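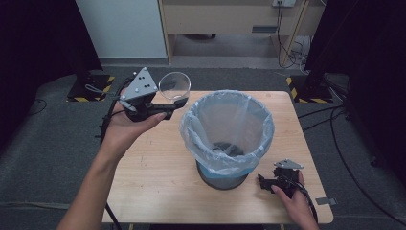

The Sokum central bank let the peg go at 6 in the morning and Petro Hutsuliak was still in his socks. Sixty-two to the mark, then worse. He called Stokow. No answer. Called Tindall — busy. There was the bin on the table, a bag folded over the rim, nothing in it yet. He thought of the reserves. Three months of imports, the minister had said in September. Three!

He sold teh bonds anyway. At a loss, all 13 of them. 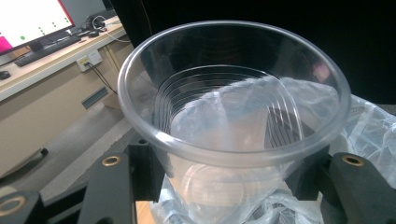
Clear plastic cup, seen from above.

Then Voston called, wanting to buy.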